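HALLORA HOUSE NEWS
Kitchen and Front Room

Fruit tray, the little whiteboard, and what we need from you

Quick one this time, I have 2 other items to get in before this goes to the printer and Heather is already asking for the page.

So the fruit tray is back on the front table. Real fruit stays in the kitchen from now on, pretend fruit goes out front. We talked about it all through the fall and I know some of you liked having a real bowl out there. I did too. But the bananas were going over before anybody ate them and we had fruit flies in the coat closet again. Fruit flies. In the coats.

The pretend fruit came from Adjoa Nyarko, who was clearing out her shop on Fivstead Road and had a whole box of the stuff from the window display. Grapes, cherries, a mango, a melon that fooled me completely, apples. Thank you Adjoa. She says she does not want it back, please stop asking her.

A few things about it so I don't have to keep saying them at the door:

The fruit lives in the yellow tray. If you move the tray to play cards, put it back after. Fruit in it, please, all of it. Last month the lime-green apple spent a week in the piano bench.

Don't wash it in the dishwasher. Somebody did this with the old lemons and the color came off on the mugs. Warm water, a drop of dish soap, dry with a towel. The cherries are the worst for dust, get in between them with a soft brush. There's a paintbrush for it in the drawer under the phone – it has tape on the handle, don't paint with it.

Little kids. The cherries are small and they look good enough to eat. Parents and grandparents keep an eye out, or just put the tray up on the shelf while they're here.
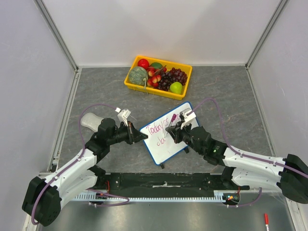 Now the whiteboard. The small one with the blue border. It was supposed to be for the lunch of the day and for a while it was, and then it turned into a place for phone numbers and somebody's grocery list and one very long message about a parking spot. I've wiped it. From now on it's one thing a day, wrote big enough to read from the door. Lunch, or the activity, or whose birthday it is. If there are two birthdays put both. Longer notes go on the cork board in the hall where there's plenty of room.

Selorm Opoku is doing the writing through the spring because his handwriting is the only handwriting any of us can read. If he's out, Zamfira Preda fills in. Please don't add to it under what they wrote, and don't use the markers from the craft cupboard, those are permanent. We lost the last board that way. The right markers are in the mug by the sign-in book. Magenta shows up best, black is fine, the yellow is no good at all so I threw it out.

If the writing won't come off with a dry cloth, go over it with the same marker and wipe right away while it's fresh. Works most times. If not, leave it and tell me, don't scrub it with the green pad.

The table. Several people asked if we could put a cloth on it. Nkrumah Quartey is against, I'm for, so for now no cloth. Coasters are in the basket. He is right that the gray marble pattern hides crumbs, which to me is the problem – you think it's clean and then you put your sleeve down in jam. Wipe it anyway when you get up, even if it looks fine.

Real fruit, for anyone worried they're going without: delivery from Nutsugah Produce comes in the morning, twice a week, and goes straight in the kitchen, bottom two shelves left of the fridge. Help yourself. Take what you'll eat that day. If a pear's gone soft put it in the compost pail, not back on the shelf for the next person to find. Heather is making crumble with whatever's left at the end of each week so nothing gets wasted, and it was very good last time, there was none left by the time I got there.

Things we could still use for the front room:

Dry erase markers, dark colors
A second soft brush, small
18 coasters, or any number near it, ours keep walking off
A lid or cover for the tray if anybody has one teh right size, even a clean dish towel would keep the dust down at night

Drop them in the office or leave them with Nkrumah. If you want to be paid back for markers keep the receipt, no receipt no money, sorry, that's not my rule. Extension 2459 if you need to reach me and I'm not at the desk, let it ring a while.

Also whoever has the good fruit knife from the kitchen, the one with the short blade, please bring it home. No questions.

Next issue I'll have the spring planting list for the Stustine beds and the new times for the laundry room. Anything for that issue to me by 02/01/2020, typed if you can, and not on the whiteboard.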